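Ticket 1081 – Takeaway station, Oltden branch
Subject: Lids don't fit cups. Again.
Opened by: Annag Rutherford
Status: Open, then Closed, then Open
Priority: Low (set by system), High (set by Annag)

Annag Rutherford
The new black lids do not go on the new white cups. They go on for as long as you are looking at them. Then the customer picks up the cup by the lid, as customers will, and we are all better acquainted with the customer's coffee. Both items came in the same delivery from Grurnville, on the same pallet, under the same order number. I would like either different lids or different cups. I have no strong feelings about which.

Sumathi Thevar
Thanks for raising this. Have you tried pressing the lid down firmly all the way round?

Annag Rutherford
I have been putting lids on cups for 10 years. Yes.

Sumathi Thevar
Understood, I have to ask, it's on the form. Could you tell me what it says on the lid sleeve and on the cup sleeve?

Annag Rutherford
The cup sleeve says 81 mm. The lid sleeve says "universal", a word I have come to distrust. Setup is as per the Drummond layout sheet: napkins, cups and straws along the back, gift bag in the middle, lids to the right of the bag where you can reach them. The flowery bags are the spring ones and are fine. Please don't change the bags. 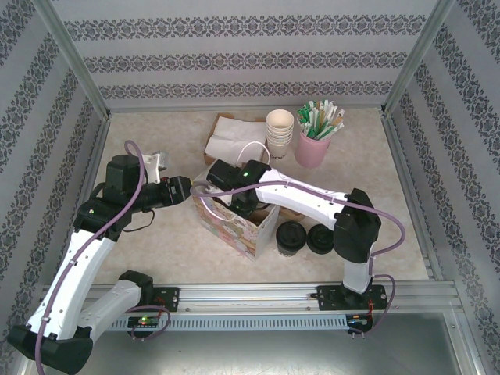 Ewan Cowie
We had the same trouble at Drummond with the universal lids. They're made for a cup with a thicker rolled rim, and ours has a thin one. You get one click on the near side and nothing on the far side. What worked for us was going back to the old Faredum lids. There should be a box of them in your dry store, behind the syrup, unless somebody has been tidy.

Annag Rutherford
Somebody has been tidy.

Ewan Cowie
Ah.

Sumathi Thevar
I've spoken to Grurnville. Their position is that the lids are within tolerance. I asked whose tolerance and they are going to call me back. Meanwhile Ewan is sending over 3 sleeves of the Faredum lids on the next van. Closing this for now.

Status changed to Closed, 17 April 2024

Annag Rutherford
Reopening. The van came and the Faredum lids fit beautifully. They have no sip hole. They are soup lids.

Ewan Cowie
Wrong box, sorry – they're stacked together and the labels face the wall. Right ones going out tomorrow morning. Can you hang on to the soup lids? We'll want them back by August.

Sumathi Thevar
Grurnville called back. They will credit the lids if we return the full case of 1000 unopened. I explained how we found out they didn't fit. They are going to call me back.

Workaround until the van arrives: fill to a finger below the rim, lid on, and hand over by the cup. Hot drinks do not go in the gift bags.

Annag Rutherford
Noted and taped to the till. Leaving the ticket open until I've seen a sip hole.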